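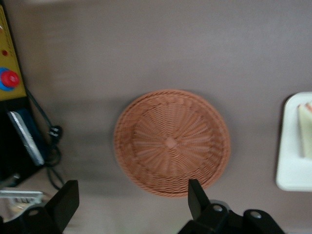 Ticket 61, opened in November, café ordering page, Flinstead branch. Hello again to the lovely people at Iyamu support, and sorry in advance for the length of this one! We sell lunches from a counter in Devville and another in Flinstead, and both of them share the one online menu we set up with you. The trouble is that orders placed for Flinstead keep printing in Devville, so one kitchen makes a lunch that somebody is waiting for in the other town. It happens with every item that has a "serve in" note attached. Take the round woven basket, the shallow salmon-colored one with the braided rim, which is picked from the serving list as "small basket." Any lunch with that note goes to the wrong printer, and a lunch with the note left blank goes where it should. I would never have guessed that a serving note had anything to do with a printer, but I have tried it over and over and it keeps coming out the same way.

What I have tried so far, in the order I tried it:

Turned both printers off and on. No change.

Signed out of the menu page on the office computer and signed back in. No change, and I had to hunt for the password, which took up most of my coffee break.

Deleted the note "small basket" and typed it in again from scratch. The first order after that went to Flinstead and I was so pleased that I called over there to tell them. The next one came out in Devville.

Renamed the Flinstead printer from "Kitchen" to "Flinstead kitchen." It had the same name as the Devville one before, which I suppose I should have mentioned at the top. The test page prints fine under the new name.

For now we're leaving the notes blank and the girls are writing them on the slip by hand. It works, but lunchtime gets busy and I'd dearly love to stop.

Update, 2 p.m. Still happening. I placed a soup and a sandwich on one order, with the note only on the sandwich, and the order split itself in two. The soup printed in Flinstead and the sandwich in Devville, so I'm more convinced than ever that it's the note doing it.

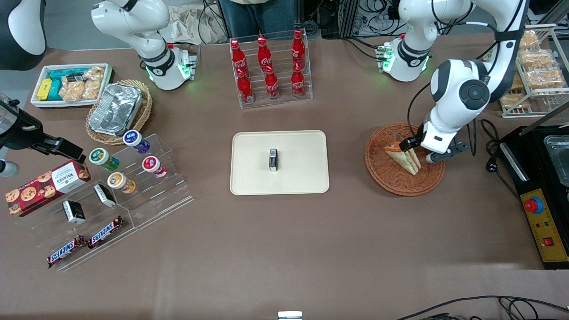

Abimbola Oyewole replied that the split order was the most useful clue so far, and asked me to open Settings, then Serving Notes, and read out whatever was in the box called "Prep station." It said "Kitchen" against every note on the list. So the notes were still pointing at the old printer name, and the only printer left with that name is the one in Devville. Abimbola said to change the box to "Same as item," save, and then close the page completely before opening it again, as the old setting can hang on in an open tab.

I did all that and sent 2 test orders to Flinstead, both with the note on. Both printed in Flinstead. I then sent one to Devville to be fair to everybody, and that stayed in Devville.

One thing left over, and please don't rush on my account. The Eleck label machine still prints "Kitchen" along the top of the Flinstead labels. It doesn't stop us working, but customers do ask. Could you leave the ticket open until that's sorted? I'm in until 2 most days and happy to be called, and thank you, Abimbola, for being so patient with me.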